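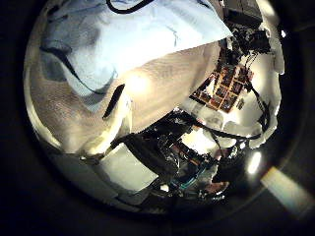
**How does the planner decide where a cloth ends when the wrist view is so strongly curved?** It fits the cloth boundary on the curved image first and only maps that boundary to table coordinates afterward, carrying a confidence value along for every point.

We came to this order of work slowly. Our first version of Besov, the perception module described in this section, flattened each wrist view before doing anything else, which felt like the natural thing to do and gave us pictures that were very pleasant to look at. The trouble was near the rim, where a few pixels were stretched over a wide area and a soft fold could come out looking like a long, confident edge. Philomena Horgan suggested that we leave the view alone and teach the boundary fitter about the lens, and after a Friday spent rewriting the fitter we did not go back.

The fitter takes a cloth mask, traces its outline, and breaks the outline into short arcs. Each arc gets a score from three things: how far it lies from the rim, how sharp the color change is across it, and whether a bright patch touches it. Arcs with low scores are kept, but the planner (Tredora, in our code) may not choose a grasp on them.

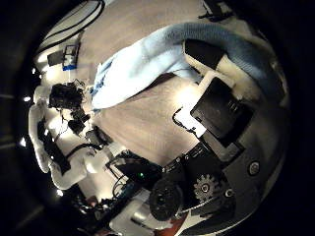 ### 4.2 Folds, glare, and false edges

A crease inside a cloth can be darker than the cloth's own border, and this was by far the most common way for the early fitter to go wrong. We now ask that the color on the far side of an edge differ from the cloth color on the near side, sampled a little way out so that the shadow in the crease itself does not count. Glare needs the opposite sort of care, as it wipes out the color on both sides and leaves the test with nothing to compare.

Yaryna Hnatiuk labeled 574 wrist views by hand for this part of the work, marking true borders, inner folds, and washed-out areas separately. We held back 42 of them for tuning the score weights and did not train on those at all. Her notes on the hard cases were at least as useful to us as the labels, and several of the rules in this section started as a remark in her margins.

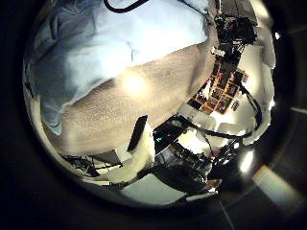 **Figure 4.** Light blue cloth beside a wood-grain tabletop, with a round glare spot close to the edge of the fabric.

Where glare covers part of a border, the fitter bridges the gap with a smooth curve and lowers the score in proportion to the length it had to guess. A bridge longer than 18 pixels is dropped, and the planner then asks for a second view from a slightly different wrist angle.
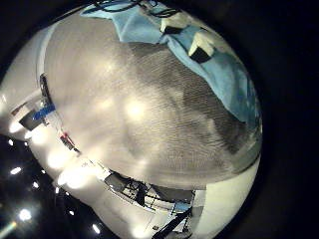
The second view is merged with the first in table coordinates, arc by arc, and the higher score wins wherever the two overlap. We tried averaging them as well, and Diarmuid Madigan spent a patient week in January on a weighted version, but averaging tended to pull a good arc toward a bad one. Objects lying on the cloth are masked out before merging, so their outlines do not enter the border at all. The remaining arcs are passed to Tredora with their scores attached, and the grasp search described in Section 5 begins from there.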